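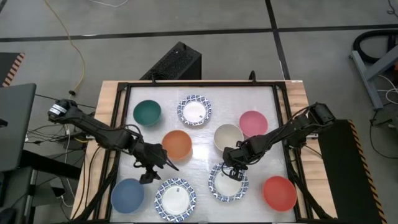

My aunt Teresa Gallagher kept one set of plates for the family and another for company, and I was well into my twenties before I noticed that the company plates had come out perhaps once a year in all the time I'd known her. They lived in the glass cabinet in the back room of her house in Hultport, and we children were allowed to look at them provided we kept our elbows in. The family plates, meanwhile, were chipped and mismatched and had been through everything with us, and I couldn't draw you a single one of the good ones from memory, whereas I could tell you where every chip was on the others.

I've been thinking about this because I have reached the age when people start giving you their good things. A cousin rings up and says would you like the fish knives, and you say yes out of love, and then you have fish knives. I now own enough table linen to dress a small hotel. And I've come round, slowly and with a good deal of grumbling from the part of me that was brought up properly, to the view that keeping things for best is a mistake, and that we ought to give it up.

I do understand where it came from. My aunt's generation bought a dinner service the way we'd buy a car, a piece at a time if need be, and she once told me hers took 31 months to pay off. If you had gone without a winter coat for a gravy boat, you would put it behind glass as well (I know I would). There was pride in it, and there was hospitality too, because the idea was that a guest should have something better than you gave yourself. I wouldn't want to sneer at that for a moment. It's a lovely thought, and I miss it when I'm handed tea in a mug advertising a tyre firm.

But what happens in practice, at least in every family I've known, is that the bar for best creeps up. First it's Sunday dinner, then only Christmas, then only Christmas if the Dolan lot are coming, and at last you are clearing a house and wrapping forty pieces of hardly used china in newspaper, wondering who it was all being saved for. When we cleared my aunt's, the dealer from Fonard looked at the service for four minutes and offered us less than I'd spent on petrol getting there.

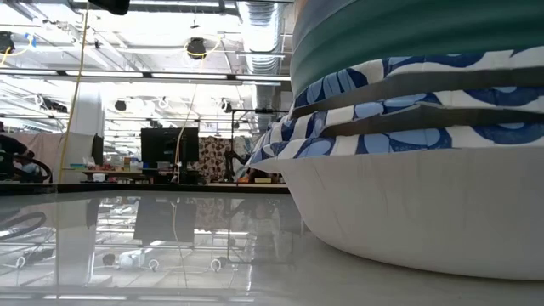

Blue and white on top of white, a combination I never tire of.

So I took it home, and one evening in June I simply used it. We had sausages. My husband asked who was coming, and I said we were, and he went and put a cleaner shirt on, bless him, though I hadn't asked him to. I've carried on ever since. We've broken two side plates and the lid of a vegetable dish, and I was sorry each time, but I was sorry in a small, ordinary way and then we swept up.

The same goes for cloth, I think, and even more so, as linen left in a drawer goes yellow along the folds whether you've enjoyed it or not. I had a tablecloth from Britari put by for 19 years. It came out of its tissue with a brown line straight down the middle that no amount of soaking would shift. I use it now for picnics and it has had a much jollier time of it.

My sister disagrees with me, I should say. She thinks that if everything is for every day then nothing feels like an occasion, and that children in particular ought to learn there are things you carry with two hands. I've turned this over a good deal and I'll grant her the two hands. My grandchildren carry my aunt's plates from the sink to the cupboard with their tongues between their teeth, very slowly, and they do it most evenings when they're staying with us.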